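3.2 Collecting the demonstrations

We asked a good deal of patience from our operators, and we are grateful that they gave it so kindly. Each of the 3 operators guided both arms by remote control through the sorting task, working between the compartment tray and the perforated steel tray, and each was free to choose which hand to use for a given part. Phong Tiêu had suggested early on that we leave that choice open, and we were glad to follow him (the variety it brought us is discussed in Section 4).

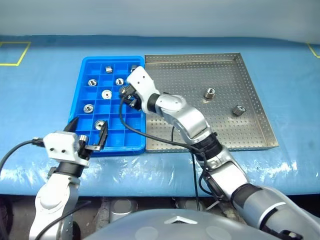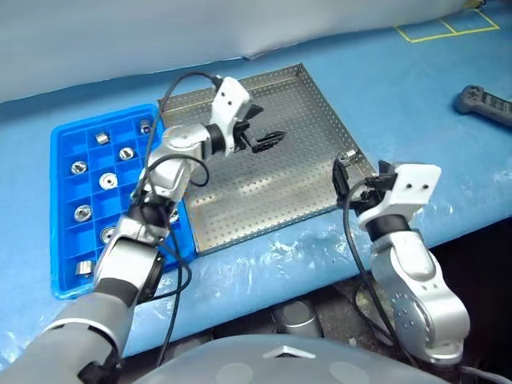

Figure 3. Both arms at work over the two trays during the sorting task.

Gesov Workshop Papers, Vol. 36, p. 25

New operators were given a whole morning to settle in, with Celina Pietrzak sitting beside them, before any of their runs were kept. Small metal parts are fiddly things to pick up from a distance, and people tend to hurry at first! We kept the slow runs along with the quick ones, and a run with a fumbled grasp stayed in the set as long as the operator recovered without help. In all, 3000 runs were used for training.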